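The first sign of trouble at the Quaye laboratory was a drawer of dented cutting boards. For most of a season, the arm used in the Tandell kitchen program had been closing its fingers harder than its own records showed. The fault lay in a force sensor whose zero point had moved. The software went on reporting a gentle grip.

No one was hurt. The program was nonetheless halted on 9th August, after a technician's glove was pinched during a handover test.

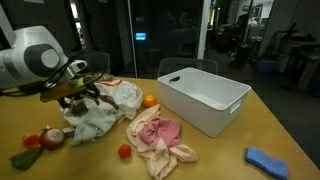 By Adwoa Ansah
Grondevden Bureau

Household objects make a demanding test of grip. A board, a sponge and a tomato each call for a different force, and a sensor error that leaves one unmarked may ruin another. Reviewers went through 3047 logged grasps and found 310 in which motor current and reported force disagreed.

"The evidence was in our files," said Gifty Amoah, who led the review. "We had set no alarm to compare the two."

Under the revised procedure, the sensor is checked against a known weight every 200 grasps, and the arm stops if the readings differ. Handover tests remain suspended until November.

Comments (3)

Teemu Manninen: Was the drift gradual or a single jump? The article does not say.

K. Ankrah: We had the same fault at Sidden. Ours was a loose connector.

Ayuba Abugri: Motor current should have been the cross-check from the start.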